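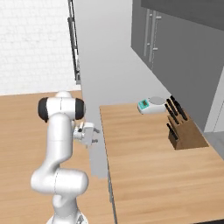

Simulation / Kitchen tasks

# Plakby

2 min read

Hello! Plakby is my little planner for a simulated arm in a kitchen (scale, knife block, plenty to bump into). It checks each path against the counter and cabinets before the arm moves, and I use it mostly for reach tests.

## What's in it

- 909 saved paths, JSON
- 3 planner configs; start with `slow.yaml`, please!
- a replay script

Set the seed to 59 if you want my numbers. Over 100 paths still graze the counter edge, and I'm working on that one in Gaete, my collision checker.

Related
- Witine: grasp scoring
- Gaete changelog, April
- Iltetthorpe scene pack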